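House rules for the simulated kitchens, take two

Some of you will remember that back in July I promised a short note on how we set up and sign off our kitchen tasks. It grew, as these things do, and after a good moan from everybody over tea (thank you, I did ask for it!) I've cut it back to something you might read in one go. The full version sits in the Preltia shared folder under "practice". What follows is the chatty one.
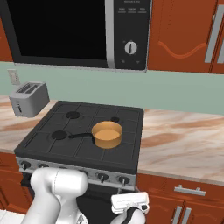
Neltinano Simulation and Safety Group
Newsletter, 17 October 2020

First rule, and the one I get asked about most: write the task down before you run it. I mean a proper sentence, in words your gran would follow. "Move the saucepan from the front right burner to the back left burner" is fine. "Pan task, v3, new" is not fine, and I say that as the person who saved a whole folder under that name and then couldn't tell what any of it was for. The sentence goes in the log along with the start layout, and both stay put once the first run has started. If you want to change either one, it's a new task with a new sentence.

Second, count your tries the same way every time. We've settled on 50 runs for a first look and 200 before a number goes into anything that leaves the building. Failed runs stay in. Runs where the pan went through the worktop because the physics had a funny turn also stay in, but they get their own column, so we can tell a bad grasp from a bad simulator. I know it makes the tables uglier. The people at Gunn who read our reports have told us they'd much sooner have an ugly table, and I'm with them.

Third, handles. A saucepan handle can point in all sorts of directions, and for ages we were leaving it wherever the last person had left it. That made some of our results look far better than they had any right to. So please vary it, and write down the range you used. The same goes for which burner the pan starts on.

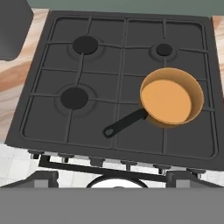
While you're at it, save the layout number with the run and not in a separate notebook (guilty again). If someone in another office can't load your start position and get the same hob with the same pan on it, then we can't really say we've tested anything, we've just watched it happen.

Fourth, and this one caused the most grumbling: treat the simulated hob as if it were a live one. Don't plan a path that drags the arm low across the burners just because nothing can get burnt in there. Habits travel. Anything we teach in the simulator may end up on a real bench one day, and I don't want to be unpicking a lazy shortcut with a hot pan in the way. Keep the arm high when it crosses, come down over the thing you want, and go back up the same way. The speed limit near the cooker is the same as the one on our real benches, so please stop turning it off to finish before lunch. You know who you are!

Fifth is sign-off. Somebody who didn't build the task watches 10 runs from start to finish, picked by the Skelta script and not by you, and ticks the sheet. The sheet has 11 boxes. It used to have a lot more and everyone skipped half of them, me included, so I've kept the ones that have caught a real mistake and binned the rest. If you think I've binned the wrong one, send me the run that proves it and I'll put it back.

A couple of loose ends. The question of what counts as "on the burner" is still open: I'd like the middle of the pan's base to be inside the burner ring, but there's a decent case for simply asking that it sits flat on the grate and stays there when the gripper lets go. We'll try both on the old runs and compare. And the template for the task sentence has moved, so if your bookmark is broken, look in "practice" next to the sheet.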